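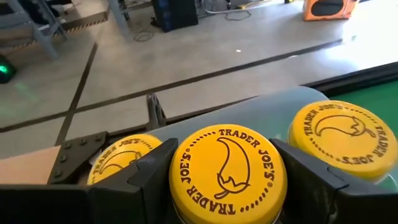 3.2 Gripper and spares budget

The purchase plan for the Tranness cell was drawn up in August, after the arm itself had been paid for. What remained had to cover grippers, finger sets, wrist cameras and test goods. We asked two suppliers, Stikulis and De Bruijn, for prices on the same two-finger design. Small grocery containers set most of the requirements. A round yellow lid held between the two fingers, with other lids of the same kind close by on both sides, leaves little room for a wide fingertip, so we ruled out the padded fingers in both catalogs and priced the narrow black ones only.

Stikulis quoted 479 dollars per gripper with one finger set included. De Bruijn was cheaper for the body but sold fingers separately, and over a year the difference disappeared. We ordered 6 grippers from Stikulis and 21 spare finger sets at 132 dollars each. Spares came to nearly the same amount as the grippers, and this line was questioned when the budget was reviewed at Sutora. We kept it. Fingers are treated as a consumable in our plan and are booked to the running budget – the gripper body is booked as equipment.

Work surfaces were handled the same way. The green surface picks up fine scratches and flecks, and the upper faces of the fingers show scuffs and paler worn spots (Figure 4).

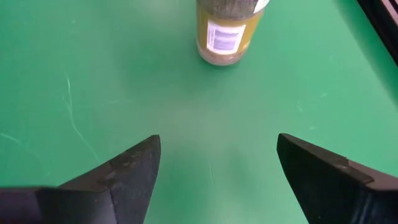
Figure 4. Wrist camera view of the open gripper, with a small labeled container beyond the fingertips.

No replacement surface was bought in the first round. Light marks of this kind do not change the height of the surface enough to matter for grasping, and the money went to a second wrist camera instead. Cable sets and mounting bolts were charged to the general workshop account and are left out of the totals given in this section.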